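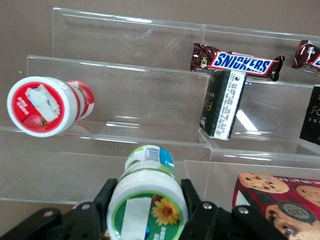 Wrist camera view, green bottle in the grip and the red one still lying on its side on the middle step.

Getting your arm to stock a clear shelf (Murkby Robotics Club build notes)

Our club does the shelf task every year at the Mapplebeck meet, and every year I get the same messages from new teams, so I'm finally writing down how we set ours up. If you already have an arm that moves where you tell it and a two-finger gripper that opens and closes, you can do all of this in a few club evenings. Last updated 30th March.

What you need

An arm with a wrist camera, a tiered acrylic stand, and a pile of groceries. We mix it up on purpose: little plastic drink bottles, a couple of Snickers, some boxes, a packet of cookies. Please don't practice with only one kind of item! We did that our first season and the arm got beautiful at bottles and hopeless at everything else.

Step 1. Fix the stand down

Acrylic slides. You won't notice until the gripper nudges a shelf lip and the whole staircase shuffles over, and then every position you saved is wrong. We use removable putty under each corner. Mark the outline on the table with tape too, so you can put it back after someone borrows the table.

Step 2. Sort out your background and light

Put the stand in front of something plain. Ours faces a tan wall and you can see the wall right through the panels, so anything busy back there ends up in your camera view as well. Then look at the glare. Clear plastic throws bright patches back at the camera, and we have one on the right side that I have been fighting since November. Moving the lamp higher helped more than any software setting I tried (and I tried a lot of them).

Step 3. Set the camera

We run ours at a fixed exposure of 1333 on the Jollden camera board. Your number will be different. The part to copy is the "fixed" bit — if you leave it on auto, the picture brightens and darkens as the arm moves past the shiny spots, and your detector will hate you. Lock the focus while you're in there.

Tilt the camera so you can see your own fingers. It feels like a waste of view, but you really want to watch the tips touch the bottle.

Step 4. Practice the grip away from the shelf

Lay a bottle on the bare table and close on it from the sides. Flat finger plates are fine for this. Start with low force and go up a little at a time until you can lift without the bottle turning in the grip. Thin plastic will dent if you get greedy. Check the screws on the fingers every session, and yes, I mean every session. Ours work loose.

Step 5. Save your waypoints

For each shelf spot I save 4 points: high above, just in front, at the spot, and back out. Come out the same way you went in. If your stand has an upright divider like ours, plan a separate route for each side and lift well clear when you cross over. The divider is very hard to see on camera and the arm will find it before you do.

Step 6. Place it

Go slow for the last bit. I cap the speed at 500 on our controller once we're past the front lip, and I open the fingers only a little way to let go, so they don't sweep the neighbor off the step. Bottles on their sides can roll, so try turning them so the round end faces out. You get the printed end facing the camera, too, and that's handy for checking which flavor went where.

Step 7. Run it again

One good placement means very little. We do six in a row with the items in a different order each time, and if one fails we start the count over. It took us nearly a whole evening the first time and there was a lot of groaning.

If something goes wrong

Arm stops short of the shelf: check that the stand hasn't moved before you touch any code.

Bottle tips nose down on release: you're gripping too far toward one end.

Detector sees two of everything: that's probably reflections. Wipe the panels with a soft cloth (paper towels scratch, ask me how I know) and try the lamp again.

Our waypoint files are in the Etevham folder on the club drive, left side and right side saved separately. The right side ones are for the old finger plates, so add your own offset before you run them.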